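okay the craft bench thread some of you asked for. I spent most of April on this corner and I finally have opinions!! grab a drink

1/ background: I used to work off the kitchen table, and every project started with 45 minutes of finding stuff. tape in the junk drawer, screwdrivers in a coffee can, brackets in a bread bag (don't ask). Evska, my old rolling cart, was so full the bottom drawer wouldn't open anymore. yes I name my furniture

2/ the big change was bins with open fronts. I'd been buying lidded boxes for years and I never once put a lid back on. open ones I can just reach into while I'm holding something with the other hand, and when I'm done I toss the thing back in from a foot away and it mostly lands

3/ orange was not the plan lol. I wanted gray. Grindell (the hardware place by the train station) only had orange left in the size I needed and I wasn't going to wait. now I love it, it's the one cheerful thing back there on a gloomy morning

4/ where everything lives now:
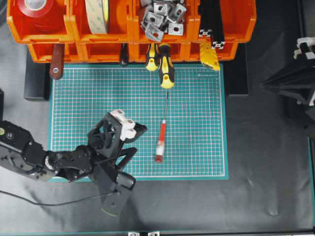 thread no. 2, p. 4

5/ so the tape gets its own bins, red in one and the wide double-sided in the next. I used to keep them together and the double-sided would grab onto anything it touched. separate homes forever

6/ the corner brackets are a heap and they're going to stay a heap. I tried sorting them in little cups and it lasted one evening. when I need one I stick my hand in and there's one, great system, no notes. I do have to scoop up the ones trying to climb out over the front

7/ black extrusion stands upright on the far right. laying it flat ate up half my bench and I kept knocking it off with my elbow. standing up, I can see the short pieces too, so I've quit cutting a fresh length when I already have a perfectly good offcut (that mistake has cost me more than I'd like to say)

8/ hand tools hang off the front of the lower bins. this is my favorite part!! they come right down over the top of the mat so I barely have to reach. the little red and white screwdriver has a spot too, in theory. in practice it lives on the mat because I'm always in the middle of something with it

9/ the mat: teal, self-healing, nice and big. go one size up from whatever you think you need. I got mine secondhand through the Yau swap page and paid way less than new. the grid is good for quick measuring, but I still get the ruler out for anything that has to fit

10/ total for the bins and the mat came to nearly $50, which I'm pretty happy with. the tools I already had

11/ still on my list: labels (maybe), a better lamp (definitely), and somewhere for the Mila kit, which is a shelf frame I started last fall and keep stepping over. it needs more brackets than I want to think about, so at least the heap has a purpose

12/ if you've hung tools off your bins, tell me what you used for hooks, I want to add a couple more on the side and I keep going back and forth. pics welcome, messy ones especially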